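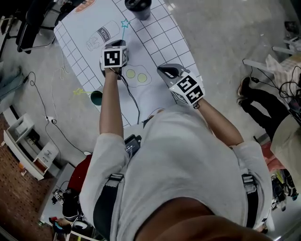 The piano came up from the river road on a flatbed, under two tarps, and it took four men to get it through the shop doors. The tuner signed for it and walked around it once before he took his coat off. It was a Stonby upright, the tall model, with the panel of cut walnut above the keys. He had worked on a few of them. They were heavy and well made and they went sharp in the treble when the weather turned.

The paperwork said it belonged to the town hall at Mitmont and that it had been standing in a back corridor for 28 years. The hall wanted it playing by the end of summer. Somebody had written "keys stick" on the form and underlined it.

He had the shop to himself that month. His partner had gone to Rodimano to look after her mother, and she called most evenings around supper. She had taught him half of what he knew, the half that had to do with actions. He had come to the trade from guitars and still thought of a piano as a very large one.

He started with the keys. He pulled the fallboard and the key slip, numbered the keys in pencil because the old numbers had worn off, and lifted them out in order onto the long bench. Under them he found what everyone finds, which was pencils, a comb, a dead moth and a good deal of gray felt dust. He also found an envelope folded in half and pushed flat against the back rail. It had not fallen there. There was no gap above it big enough.

Inside was a sheet of manuscript paper, written on both sides in brown ink. It was a piece for piano in three flats, slow, with no title and no name. The last bar on the second side had no double line after it. The left hand stopped on a chord that wanted to go somewhere.

He put it on the windowsill and went back to the keys.

When she called he told her about it.

"Is it any good?" she said.

"I don't know. I can't play it. The piano's in pieces."

"You have another piano in the shop."

"I have the Okafor, and the Okafor's got no strings in the tenor."

"Then hum it."

He hummed the top line into the phone. He was not a good hummer. She asked him to do the third bar again and he did.

"That's a hymn," she said. "Or it starts like one. How's your supper?"

He had not made any. He had eggs after she hung up.

The sticking was mostly swollen bushings. The corridor must have been damp. He eased them one at a time with the pliers and tried each key on its pins until it dropped under its own weight. The work took him two days. On the third day he did the hammers, which were grooved deep in the middle of the keyboard and almost new at both ends, the way they are when a piano has spent its life playing for singers. He filed them back to shape with sandpaper glued to a paddle. The felt came off in a fine fluff that got into his coffee.

Then there was the pin block. He put the lever on the first pin and it turned like a spoon in soup. He tried the next one, and the one after that. He sat down on the stool.

She was practical about it when she called. "How many are loose?"

"Most of the bass. A few up top."

"Did you quote them for a block?"

"I quoted them 1167 for everything. I quoted it off the form."

"You always quote off the form."

"The form said keys stick."

"Oversize pins," she said. "Do the bass. Leave the top if it'll hold. They've got a singalong to get through. It isn't a recital hall."

He ordered the pins that night. There were 58 he thought needed changing. The supplier took a week to ship, and while he waited he restrung the tenor of the Okafor, a job he had been putting off since winter. It was not paid work. The Okafor was his own, bought at a school sale with water marks on the lid, and it had a thin, honest sound he had always liked. He pulled it up to pitch in three passes and let it sit a day between each. On the last evening he took the sheet off the windowsill and set it on the desk.

He read slowly. He had learned to read for guitar, one line at a time, and two staves made him stop and count with his finger. She was right that it began like a hymn. After four bars the left hand moved down by half steps while the tune stayed where it was, and it stopped being a hymn. He played the first side through a number of times until he could get to the bottom without stopping. The second side was harder. There was a stretch of a tenth in it that his hand would not make, so he rolled it.

When he got to the chord at the end he held it until it died. Then he played it again and tried a few things after it. The plain answer was E flat, and he played that, and it sounded all right. He took his hands off the keys and wrote nothing down.

The pins came. He drove them in with the short hammer and pulled the bass strings up, and they held. He tuned it on a Thursday, again the following Tuesday, and once more the morning the flatbed was due. The treble had gone sharp, as he had known it would.

Before he put the keys back for the last time he had made a copy of the sheet on his own paper, with a ruler, in pencil. He was not sure who the original belonged to. He thought about mailing it to the hall with the invoice. He thought about keeping it. She said on the phone that it was the piano's, and he said a piano couldn't own anything, and she said she was only telling him what she thought.

In the end he folded it along its old fold and laid it against the back rail where he had found it. He took a card from the drawer, the kind he used for service notes, and wrote on it what he had done, the bushings and the hammers and the pins, and the date, 23/07/2021, and the pitch. At the bottom he wrote, "Last bar unfinished. Left as found." He tucked the card in with the envelope and set the keys over both of them, lowest to highest, and screwed down the slip.

The four men came at ten. One of them played a few notes with one finger while the others were getting the straps around it, and asked if it was worth anything.

"Not much," the tuner said. "It's a good piano, though."

He held the doors. When they had gone he swept up the felt, and then he sat down at the Okafor and went over the second side again, still rolling the tenth.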